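Search this site... Go

Carla's B-Sides

Tuesday, December 23, 2025

The opening act I couldn't stop thinking about

I went to see Najwa Kassab at the Florolby last week and came home talking about her opener. If you've been reading this blog for a while you know that happens to me a lot (sorry, headliners!). But this one got me good.

Her name is Hanan Twal, and if you own any country or folk record made around Drestberg in the last ten years you've probably heard her without knowing it. She sang all the high harmonies on Najwa's second album. She played fiddle for Benedek Borbély on those long winter tours, the ones where the van heater died. She co-wrote "Gravel Sunday," and I would have bet money that was a Najwa solo write until I sat down with the liner notes one night and a magnifying glass.

Now she has a record of her own. It's called Grurnport, after the town where she grew up, and it has 34 minutes of music on it and not much fat. I've played it every day since the show, mostly in the kitchen, and my husband has started humming the second track while pretending he doesn't like it.

The show

She walked out alone with a guitar that looked too big for her and started before the house lights were all the way down. Half the room was still in line for beer. By the third song the line had gone quiet, and a guy in front of me took his hat off, which made me laugh but I also sort of understood it.

She doesn't talk much between songs. She told one story about her mother's piano and how two of the keys never worked, so she learned to write melodies that went around them. Then she played "Two Dead Keys" and I got something in my eye. Maya Awwad, my concert buddy since college, handed me a napkin without even looking over.

Her set was only seven songs. I wanted twice that! Najwa brought her back out for the encore and they did "Gravel Sunday" on one microphone, and you could tell from their faces that they've sung it together a few hundred times and still enjoy it.

The songs

"Two Dead Keys" is the one everybody will talk about, but my favorite is "Geagea," track five. It's a waltz about a diner that closed, and the pedal steel comes in so late that you've nearly given up on it. There's a line about a waitress folding her apron over a chair that I rewound four times in the car.

The fast ones are a little less sure of themselves. "Ride Out Friday" sounds like it was written for somebody else's voice (maybe it was, she's pitched songs for years), and the drums are too loud for my taste. I skip it about half the time. But then "Low Bridge" comes along with just her and the fiddle and I forgive everything.

I ordered the LP at the merch table, they'd run out of the ones they brought with them - 65 copies, gone before Najwa even went on. The girl at the table took my address on a clipboard and I paid 48 dollars for the record, a shirt and shipping.

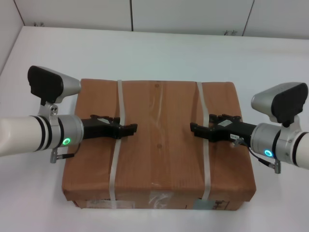

If you want to hear her

She's doing a short run of her own in February, small rooms, mostly sitting down. The Drestberg night is already on sale and Maya and I have ours. Come say hi, I'll be the one near the front mouthing the harmony parts badly.

And if anybody has a copy of the EP she made before all this, the one with the blue sleeve, please write to me. I've been looking for it all week and I'd even take a scratched one.

- Carla Haddad

Print this post | E-mail this post

Recent posts
Benedek Borbély's Christmas songs, ranked by my mom
Why I still buy records at shows
Najwa Kassab's first album, all these years later
Five fiddle players I'd follow anywhere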